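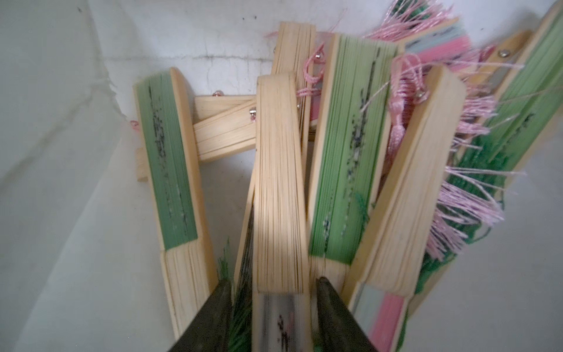

**quollcreek:** The survey never asked people why they skipped the flu shot, only whether they had it. So the paper saying Cirkach residents "don't trust" the vaccine is a stretch. I've read the whole thing. There's no question about trust in it anywhere.

**bindi_m:** It does have the one about confidence in local health services though. People in Cirkach scored lower on that than people in Etitz, and they also had fewer shots. I don't think it's mad to put those together.

**quollcreek:** Confidence in local services could mean you can't get in to see a doctor. I have plenty of confidence in my GP and none in getting an appointment.

**ratepayer_north:** How many people did they ask? I saw 2,089 somewhere.

**quollcreek:** 2,089 is how many forms went out. The number that came back is in the appendix, broken down by suburb, and for Cirkach it's small. They say so themselves in a footnote, which the article left out.

**ferrytimes:** I work in aged care and we went through this last winter. Management kept putting up posters about myths. Hardly anyone on my wing believed any of the myths. The nurse came in the middle of the day shift and most of the night staff were home asleep. When they moved the session to handover, the sheet filled up.

**bindi_m:** Fair enough for your workplace, but I've got family who flat out won't have it and it isn't the bus timetable stopping them. My aunt had a bad run in hospital years ago, was spoken to like a child, and now she won't sign anything a nurse puts in front of her. A later session won't change that.

**ferrytimes:** No, it won't. I'd say both things are going on and the survey can't tell you how much of each.

**ratepayer_north:** It's free for over 65s at the doctor. If you can't be bothered going that's on you. I don't see why council should pay for Tevia to drive a van about.

**hollowlog:** The doctor in Cirkach shut in December. The nearest one is Etitz and the number 8 bus is the only one that goes. My mum is in a wheelchair and the 8 doesn't always have the ramp. She wanted the shot and didn't get it until a neighbour drove her in. I'd guess she's down in the survey as unvaccinated, because the form came before that.

**ratepayer_north:** OK, I didn't know the surgery had closed. Still think the van is dear for what it is.

**quollcreek:** What are they paying for it?

**ratepayer_north:** It's in the agenda papers for 09/02/2018. I'm not typing it all out, but there's a set fee for each stop whether anybody turns up or not.

**hollowlog:** Where does it stop?

**ratepayer_north:** Library, the oval, and the car park behind the bowls club.

**hollowlog:** None of those are near the flats.
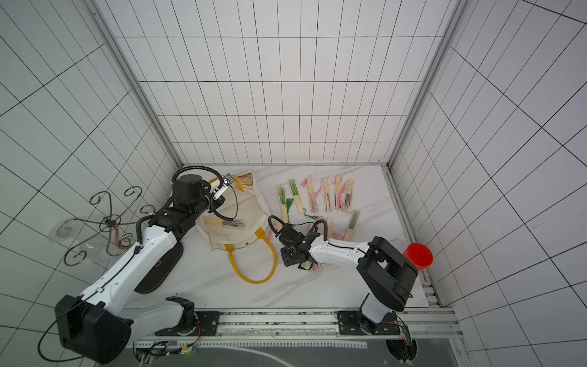
*Canvas tote bag with a yellow handle*

**bindi_m:** That was my complaint last year as well. The flats have a community room on the ground floor with its own entrance. The Urbonaitė pharmacy offered to do shots in there and was told the room had to be booked through the housing office, and then it went quiet.

**tinroof:** The pharmacist at Urbonaitė told me they were still waiting on an answer. They're happy to do it for the cost of the vaccine. I had mine there, paid 12 dollars, in and out while the prescription was being filled.

**quollcreek:** That's a better plan than the van in my view. People in the flats already know them.

**bindi_m:** Knowing them counts for a lot. My aunt won't talk to the hospital but she'll talk to the woman at that counter for half an hour. Whether she'd roll up her sleeve is another question – I might ask her.

**ferrytimes:** If anyone writes to council, ask them to put a "why not" question on the next form. Ours at work had a blank line for it. We got over 100 of them back, and a lot just said "what time is it on?"

**ratepayer_north:** A blank line gets you a lot of rubbish too. Somebody has to read it.

**ferrytimes:** I read ours. It took an afternoon.

**quollcreek:** I'll write to them about the question and the footnote. I'm not going to touch the van, I don't know enough about the contract. hollowlog, do you mind if I mention the bus ramp? No names.

**hollowlog:** Go for it. Mum says you can use her name if you like, but I'd leave it out.

**tinroof:** Can you put the community room in as well? The housing office might answer council faster than they answer a chemist.

**quollcreek:** Yep, will do. I'll post the reply here when I get one.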